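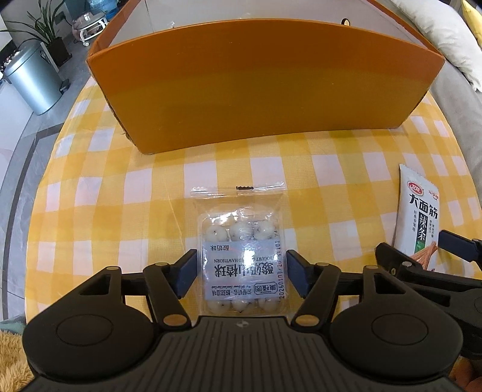
The Left Linkage Fault: What Was Found and What Has Changed

Readers who follow my work on the Mummont gripper will know that packing trials were suspended in February. I owe them an account of the reason.

The task is a plain one. The operator guides the gripper by hand to a snack pouch on the table, closes the pads on it, lifts it, and sets it down in the orange box. The yogurt-coated hawthorn balls were chosen because the tray inside the pouch gives a firm edge to hold, while the gluten strips come in a bag.

During one closing stroke, the left finger stopped short and the right finger kept going. The pouch was pushed sideways, and when the operator reached in with her free hand to straighten it, the left side let go and closed on her fingertip. The injury was a bruise. It was recorded all the same, and work ended for the day.

Mayuree Onsri took the linkage apart the following morning. A pivot pin had worked partway out of its seat and was catching on the bar beside it. Our inspection interval had been set at 3,000 cycles. The log showed 875 since the last one.

I had approved that interval myself. It was carried over from the earlier Zedero design, which had shorter arms and put less side load on the joints, and I did not review it when the arms were lengthened. That was my error.

The following rules now apply:

Pins are inspected every 500 cycles and at the start of each session.

The trigger is released and the lock set before any hand goes near the pads.

An uneven close ends the session, even if the item is picked up.

Replacement pins with a retaining clip are on order from Oteck. Trials with pouches will resume once they are fitted - the heavier items will wait until Mayuree has signed off on the right side as well.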